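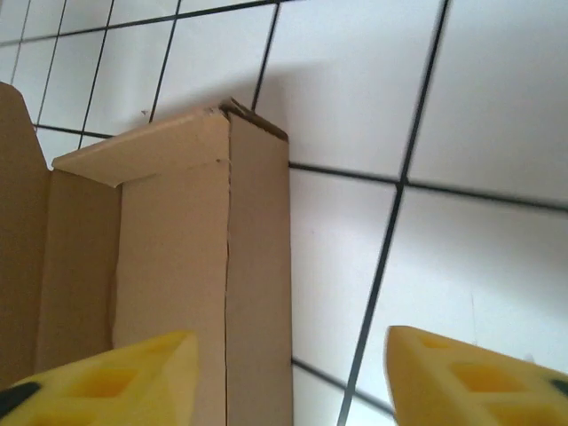

What's Inside Cardboard?

I love boxes. I save way too many of them (my closet at home is mostly boxes with smaller boxes in them), and I've cut up, taped up and squashed enough of them to have learned a few things. So let's talk about cardboard!

First, the name. The brown stuff that moving boxes and shipping boxes are made of is called corrugated cardboard. You say it like this: KOR-uh-gay-tid. It's a fancy word for wrinkled or wavy, and in a minute you'll see why.

Find an old box that a grown-up says you can wreck. Now look at an edge where it's been cut. See the little waves? A simple piece of corrugated cardboard is a kind of paper sandwich. There's a flat sheet of paper for the bread, then a wavy sheet for the filling, then another flat sheet on top, and it's all held together with glue. The waves have a name too. They're called flutes, like the instrument, although you can't play them. I've tried.

So why bother with waves? Take a plain sheet of paper and try to stand it up on its edge. It flops right over! Now fold it back and forth like a fan and try again. It stands, and it'll even hold up something light, like an eraser. You haven't added any paper at all. The folds keep it from bending so easily, and the flutes in a box work the same way, except there are lots and lots of them and they're glued in place so they can't spread out.

Flutes also hold air. If you press on a piece of cardboard with your thumb, you can feel it give a tiny bit. That little squish helps protect whatever is packed inside when the box gets bumped.

How a flat thing turns into a box

Boxes usually start out flat. The factory cuts a big sheet into shape and then presses lines into it wherever it needs to fold. Those pressed lines are called scores. Try folding thick cardboard without one and you'll get a lumpy, crooked mess. With a score, it folds where you want it to.

The parts have names:

Panels are the big flat sides.
Flaps are the pieces that fold over to close the box.
Corners are where two panels meet, and they do a huge amount of the work.

That last one surprised me when I was a kid. I figured the middle of each side was the strong part. But when you stack boxes, a lot of the weight travels down through the corners. That's why people who stack boxes for a living try to line them up corner over corner.

Corners and folds are also where an old box often starts to go. Look at the box in the picture, up at the top corner. The cardboard is torn and frayed there, and you can see ragged layers that are darker brown than the outside. A jagged dark line runs down the corner fold, too. Compare that with the broad front, which is nice and smooth.

Try it: the Ernus test

Ernus is my stuffed walrus, and he helps me with experiments by sitting on things. You'll need:

2 index cards
tape
some small books
a stuffed animal (or a real apple, whatever's handy)

Roll one card into a tube and tape it. Fold the other into a square tube, like a tiny box with no top or bottom, and tape that. Stand them both up. Put one book on each, gently, then another, and keep going until something crumples. Write down which one lasted longer. Then make two new tubes and do it again to see if you get the same answer. Ernus goes on top last.

Want a messier one? Cut two matching squares of cardboard (ask for help, it's tough to cut). Dip one in water and leave it there while you have a snack. Now bend them both. The wet one feels floppy, and the layers may start to slide apart because water gets into the paper and loosens the glue. Peel it slowly and you might get the wavy sheet out in one piece, which is very satisfying.

Where old boxes go

When a box is too worn out for another trip, it can usually be recycled. Pull off the tape if you can, flatten it, and keep it dry. At a paper mill it gets mixed with water until it turns into a brown mush called pulp, and the pulp can be pressed into new paper. Greasy pizza boxes are trickier, and the rules are different from town to town, so ask before you toss one in.

Or keep the box for a while! Mine have been a puppet stage, a mailbox and a submarine called the Jorkon, with bottle caps for buttons. Last April it got a periscope.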